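Hastonbridge Romance Swap: Frequently Asked Questions

The swap runs every June in the function room over the Skalleck bakery. Bring romance novels, take romance novels, go home with more than you planned.

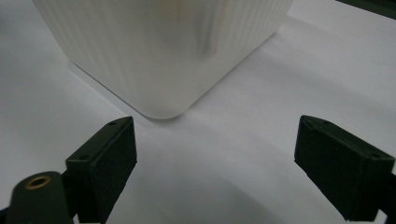
Most of what follows was asked at the door last year, usually by someone holding up the line.

What counts as a romance?
Two or more people fall for each other and the ending is happy, or at least hopeful. If one of them dies in the last chapter, you have brought us a tragedy with kissing in it. The thrift store on the corner will take it.

How does the swap work?
One book in, one token out, one token per book. Tokens are good until we close at 4 p.m. and worthless after that, much like the duke's promises in chapter three.

How many books can I bring?
Up to 300 per household. We used to have no limit. Then a single station wagon turned up with 800, most of them the same Regency series in two languages, and we spent the afternoon building a wall out of viscounts.

Do you take books with cracked spines?
Yes. It saves people time finding the good parts. We turn down mildew, missing pages, and anything that has been in a bathtub for longer than its owner.

How are the tables sorted?
By trope. Fake dating is by the window, second chances are by the radiator, and enemies to lovers has its own aisle – it needs one. Secret babies are under the stairs. Small-town bakers are at the front, out of respect for our landlords.

Is there a heat rating?
There is a colored dot on each spine. Green means the bedroom door stays shut, yellow means it's ajar, and red means there is no door. Dots are applied by people who have read the book, or say they have.

Do you have the Wukham Sisters books?
We usually have volumes one, two and five. Volume three is where Juška finally leaves the sea captain, and people don't give it up. If you have a spare, you can name your price in tokens.

Can I bring my husband?
Yes. There are chairs along the back wall. Last year two of the husbands went home with a cowboy trilogy and asked for a bag.

What happens to the leftovers?
They go into storage for next June. At last count there were 1,811 of them, and a good third were billionaires.

Can I reserve a book ahead of time?
No. You'll have to get there early and walk briskly, like everybody else. Doors open at 10 a.m.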